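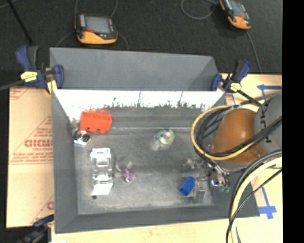 ビンピッキングセル Cosska 導入・見積ガイド

更新日:2018/8/23

Cosskaは、種類の混ざった小物を箱から一点ずつ取り出す工程向けの評価用セルです。ロボット本体は含まず、お手持ちのアームに合わせて構成します。このページでは、購入を検討されるお客様向けに、構成品、設置条件、費用の考え方、納期をまとめています。

構成品(標準)
・グレーの角型ビン 1台(側壁は傾斜付き)
・ビン固定用クランプ 1式
・固定カメラおよび取付ブラケット
・認識ソフトウェア Tu(1ライセンス)
・配線結束材、位置決め用テープ
・取扱説明書(日本語・英語)

別途手配となるもの
・ロボットアーム、コントローラ、ティーチペンダント
・グリッパおよび吸着ハンド
・エア源、配管用ホース
・作業台
・安全柵またはエリアセンサ
・運搬費、現地作業費

ビンの固定方法
標準構成では、ビンを作業台にクランプで固定します。評価の段階では箱の位置や向きを変えることが多く、工具なしで付け外しできるほうが段取りが早いためです。量産ラインへ移す場合は、専用の受け治具(オプション)に置き換えてください。作業台に青いテープで目印を付けておくと、付け直しのときに位置を合わせやすくなります。目印がずれたらカメラの校正をやり直します。

ワークについて
角のあるブロック状の部品、光沢のある金属色の部品、透明または半透明の部品が同じビンに入る条件でも評価できます。ただし、透明なものと反射の強いものは見え方が照明に左右されます。見積の前に現物をお送りいただき、当社Hesikの評価室で試験を行います。送付いただく数は1品種につき3個以上でお願いします。返却が必要な場合は、梱包箱にその旨を書いてください。

ビンの内面は使っているうちに擦り傷が付きます。傷が背景の模様として認識に影響することがあるため、交換用のビンを予算に入れておくことをお勧めします。塗装での補修は色むらが残るので保証対象外です。

ケーブルとホース
見積で抜けやすい項目です。アーム外側にケーブルやホースを這わせる場合、手首の回転分の余長が必要になります。余長が長すぎるとビンの縁に掛かり、短すぎると可動範囲が狭くなります。当社では最初の動作確認に立ち会い、長さを決めてから結束位置を図面に残します。ダクトや保護チューブは追加費用になります。ペンダントの置き場所も、レイアウト図の段階で決めておいてください。床置きのままでは通路の確保が難しくなります。

費用の目安
標準構成一式:916千円(税別)
追加の品種登録:1品種につき56千円(税別)
現地立ち上げ:個別見積
保守契約:年単位、内容により個別見積

価格にはロボット側のプログラム作成を含みません。既存のコントローラとの接続に通信ボードが必要な場合は、メーカーへの手配をお客様側でお願いしています。補助金の申請に使う見積書は書式が異なりますので、依頼時にお知らせください。

納期
ご注文から出荷まで、およそ2か月です。年度内の検収をご希望の場合は、1月の初めまでに仕様を確定してください。仕様確定後にビンの寸法を変更されると、カメラの取付高さから見直すことになり、納期は再提示となります。

見積依頼の際に必要な情報
・ワークの図面または写真、重量、材質
・使用するアームの型式と可搬重量
・設置場所の寸法、床の種類
・電源とエアの有無
・取り出し後の置き方(並べる、投入する、向きを揃えるなど)
・希望する一点あたりの時間

関連製品
Clustano:取り出したワークの向きを揃える整列ユニット。Cosskaの後段に接続できます。単体での販売も行っています。

お問い合わせ
見積・レイアウト:Lai-ching Tsai
技術(認識、校正):Vandana Mittal
保守・交換部品:Carter Girard
お問い合わせフォームの件名に「Cosska」とご記入ください。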